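생활문화 교양 강좌 '식탁 위의 천과 도구' 강의 노트
4강. 무늬 있는 식탁보와 젓가락 고르기
작성일 10월 23일

지난 시간에 그릇의 크기와 깊이를 이야기하다가 시간이 모자라서 젓가락 부분을 거의 건너뛰다시피 했습니다. 많은 분들이 아쉬워하셔서 이번 노트에는 조금 넉넉하게, 어쩌면 지나치다 싶을 만큼 길게 적어 보았습니다. 차 한 잔 옆에 두고 천천히 읽어 주시면 좋겠습니다.

1. 천부터 펼쳐 보기

상을 차릴 때 대개 그릇을 먼저 떠올리지만 이 강좌에서는 늘 천부터 펼칩니다. 식탁에서 가장 넓은 면적을 차지하는 것이 천이고, 그 위에 무엇을 올리든 천의 색이 사이사이로 계속 보이기 마련입니다. 흰 그릇을 놓아도 남색 천 위의 흰색과 크림색 천 위의 흰색은 꽤 다르게 느껴지지요. 집에 있는 천 두 장만 번갈아 깔아 보셔도 금방 아실 수 있습니다.

오늘 다루는 것은 여러 무늬를 조각보처럼 이어 놓은 모양의 프린트 천입니다. 진짜로 조각을 꿰매 이은 천과 조각을 이은 것처럼 찍어 낸 천은 쓰임이 조금 다릅니다. 꿰맨 천은 솔기가 도드라져서 잔이나 작은 종지를 놓으면 살짝 기우뚱할 때가 있고, 찍어 낸 천은 무늬가 아무리 복잡해도 바닥이 고릅니다. 매일 밥을 먹는 상이라면 저는 찍어 낸 쪽을 권하는 편입니다. 물론 할머니께서 이어 주신 조각보가 있으시다면 그 기우뚱함까지 즐기시면 됩니다!

조각보풍 천을 고를 때 제가 먼저 보는 것은 체크무늬와 꽃무늬가 어떻게 이웃하고 있는가입니다. 체크는 눈을 쉬게 하고 꽃이나 페이즐리는 눈을 붙잡습니다. 둘이 번갈아 나오면 상 전체가 편안해 보이는데, 꽃무늬만 이어지면 반찬이 몇 가지 안 올라가도 벌써 상이 꽉 찬 느낌이 듭니다. 사이에 크림색처럼 옅은 띠가 들어간 천이면 더 좋습니다. 그 띠가 여백 노릇을 해 줍니다.

2. 젓가락 색 맞추기

무늬가 많은 천에는 젓가락을 수수하게 놓아야 한다고들 합니다. 저도 오랫동안 그렇게 가르쳤는데, 요즘은 생각이 좀 바뀌었습니다. 천에 이미 색이 여럿 있다면 젓가락 색도 여럿이어도 괜찮더군요. 다만 밝기는 서로 비슷하게 맞추는 것이 좋습니다. 노란빛 도는 갈색, 붉은 갈색, 청록처럼 차분하게 가라앉은 색들은 한자리에 모여도 다투지 않습니다. 여기에 형광에 가까운 분홍이 한 벌 끼면 눈이 자꾸 그리로만 가지요.

수업에서 돌려 본 견본 가운데 드렐리코(Drelico)의 젓가락은 색이 낮고 부드러워서 무늬 천과 잘 어울렸고, 그리수스(Grisus)의 것은 광택이 강해 민무늬 천 쪽이 나았습니다. 어디까지나 제 눈에 그렇다는 것이니 각자 집의 불빛 아래에서 다시 보시기 바랍니다. 노란 전구 밑에서는 청록이 거의 초록으로 보이기도 합니다. 천은 엘 파시(El Fassi)의 카탈로그를 참고했는데, 강의실 뒤 책장에 꽂아 두었으니 쉬는 시간에 넘겨 보셔도 됩니다.

식구마다 색을 하나씩 정해 두는 방법도 있습니다. 짝을 찾기 쉽고, 아이들은 자기 색이 생기면 수저 놓는 일을 은근히 좋아합니다. 손님상에는 한 가지 색으로 맞추는 것이 무난하지만 가까운 친구들이라면 서로 다른 색을 내놓고 고르게 해 보세요. 그것만으로도 이야깃거리가 생깁니다.

3. 놓는 자리와 방향

한국식 상차림에서는 숟가락 오른쪽에 젓가락을 나란히 세로로 놓습니다. 젓가락 끝이 상 가장자리 밖으로 3센티미터쯤 나오게 놓는 댁도 있고, 딱 맞춰 놓는 댁도 있습니다. 저는 소매에 걸리는 일이 잦아서 안쪽으로 들여놓습니다.

무늬 있는 천을 쓰실 때는 무늬의 선을 길잡이로 삼아 보십시오. 체크무늬의 줄이나 조각과 조각 사이의 테두리에 젓가락을 나란히 맞추면 자를 댄 듯 가지런해 보입니다. 반대로 천이 조금이라도 울거나 비뚤게 깔려 있으면 젓가락을 아무리 바르게 놓아도 상이 삐딱해 보이니, 먼저 손바닥으로 천을 가운데에서 바깥으로 쓸어 펴 주세요.

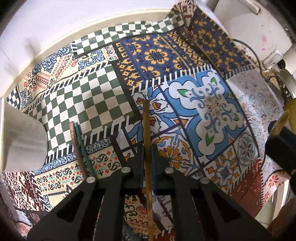 젓가락을 한 짝씩 집어 천의 여러 무늬 위에 옮겨 보는 연습은 꼭 해 보셨으면 합니다. 같은 젓가락도 체크 위에서는 또렷해 보이고 꽃무늬 위에서는 슬며시 묻힙니다. 묻힌다고 나쁜 것은 아니고, 그런 자리에는 받침을 하나 놓아 주면 됩니다. 받침은 천에 있는 색 가운데 가장 적게 쓰인 색으로 고르시면 실패가 드뭅니다.

4. 씻고 보관하기

옻칠이나 색칠을 한 나무젓가락은 물에 오래 담가 두지 마십시오. 부드러운 수세미로 닦고 마른행주로 물기를 훔친 다음 통풍이 되는 통에 세워 말립니다. 끝의 칠이 벗겨진 것은 아까워도 상에서 물려 주세요. 저는 그런 것을 화분 지지대로 씁니다.

천은 뒤집어서 찬물에 가깝게 빨고, 그늘에 말려 약간 눅눅할 때 뒷면에서 다립니다. 진한 남색이나 검정이 들어간 천은 첫 세탁 때 색이 빠질 수 있으니 따로 빠셔야 합니다. 접어 둘 때는 접는 자리를 가끔 바꿔 주시고요.

다음 시간까지 해 오실 것

댁에 있는 천 한 장과 젓가락 5벌 이내를 골라 어울리는 짝을 찾아보고, 왜 그렇게 골랐는지 200자 안팎으로 적어 오세요. 길게 쓰고 싶으신 분은 700자까지 괜찮습니다. 천이 없으면 보자기나 큰 손수건도 좋습니다. 다음 강의 장소는 드렐테스비(Dreltesby) 2층 강의실 그대로이고, 2월에 시작하는 심화반 신청서도 그날 나누어 드리겠습니다.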